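Subject: Re: [shop-arms] Wrist camera exposure and depth on clear objects
List: shop-arms, the Revville shared workshop list
Posted in June

On the shop-arms list, the Drustex build maintainer wrote:

> I have the second Drustex arm up on the bench and the wrist camera
> is running, but the grasp planner keeps rejecting anything
> transparent. Cups, bottles, the lid of the parts tray. Opaque things
> of the same size are fine. Is this a calibration problem or should
> I be looking at the detector? I re-ran hand-eye twice and the
> residual did not move.
>
> Also, does anyone still have the finger offsets for the Ravn
> gripper? The file in the repo is for the old tabs.

Two separate problems, so I will take them separately.

If hand-eye gave you the same residual on both runs, leave it alone. A bad hand-eye transform would shift opaque objects too, and you say those are fine. What you have is the planner asking for a closed outline and not getting one. With a transparent body the wall behind shows straight through, and the segmentation puts the boundary wherever the contrast happens to be. On a bottle that is usually the cap, the label and the water line, and you get three small regions that each fail the minimum area test.

My bench is set up with a partly filled water bottle, red screw cap, white label around the lower portion, against the painted wall. The wall is a pale teal-gray and badly scuffed. I mention the scuffs because they matter: through the clear part of the bottle the wall color is nearly all the detector has to work with, and any edge detector with a low threshold will pick up the streaks as well. With the threshold at its default I was getting candidate lines all over the middle of the wall.
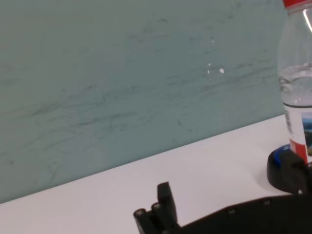
1. Get the bottle fully into view before you tune anything

From a pose like mine, with the bottle far over to the right, only its left portion is in view and the cap is clipped at the top. The planner throws out any region that touches the image border. It does this silently in the current release, so it looks the same in the log as a failed detection. Turn on the verbose flag and look for the border reject count. If it is nonzero, yaw the wrist or move the bottle toward the middle of the table and try again. I would guess this accounts for part of what you are seeing, although it would not explain the tray lid.

2. Mask the gripper

The finger and the housing take up a fair amount of the lower part of the view. They are black against a white tabletop, which is the strongest edge anywhere in the image, and auto exposure and the segmentation both respond to it. Build the mask with the fingers open, then closed, and use the union of the two. Leave a small margin for the shadow next to the finger. Check the mask again after any work on the finger joints.

3. Lock the exposure

Auto exposure hunts as the arm moves between table and wall. Set it manually at the pre-grasp pose, with the bottle in place. You want the bright highlight on the shoulder narrow, and the label still separated from the tabletop. The label is white and so is the table, so if you overexpose you lose the lower outline as well as the upper one. I ended up at 80 on the Jiltix driver's scale. The number will not carry over to your lighting, but it is a reasonable place to start.

4. Use the label and the cap as anchors

I stopped trying to recover the full outline. The version I run now finds the cap by color, finds the label by its printed area, and fits an upright cylinder through the two. The water line is ignored. It bends whatever is behind it and moves when the arm bumps the table. Grasp height is taken from the top edge of the label, which on this bottle has a thin dark line and is easy to find.

This does nothing for cups. For a plain clear cup I have no method I would recommend, short of a strip of tape.

5. Depth

Do not fuse stereo depth on the clear section. The returns come from the wall, and they look clean enough that the filter accepts them. I had the planner place a bottle 127 mm behind where it stood, with high confidence. Take depth from the label region only and discard the rest of the column.

On the finger offsets. The repo file is for the short tabs, as you say. With the flat rectangular tabs on the Ravn fingers you need to remeasure, and I would not trust mine on your arm in any case. The procedure is in the wiki under gripper setup: close on the gauge block, zero, open, close again, record the difference. It takes almost no time. Do it 2 times and if the readings disagree, look at the joint pins before you look at the software.

One known bug. If the log shows code 535 right after you load a new mask, the mask resolution does not match the stream. The driver falls back to no mask and carries on, so every later run looks like step 2 was never done. Resave the mask at stream resolution and restart the node. Reloading the config alone does not clear it — I lost an evening to that.

The cylinder fit is on my branch in the Revville repo, under clear-objects. It is not cleaned up. The color limits for the cap are hard coded to red and will need changing if your bottles have anything else on top.

If the border reject count turns out to be zero, post the verbose log and one raw image from the pre-grasp pose, before masking.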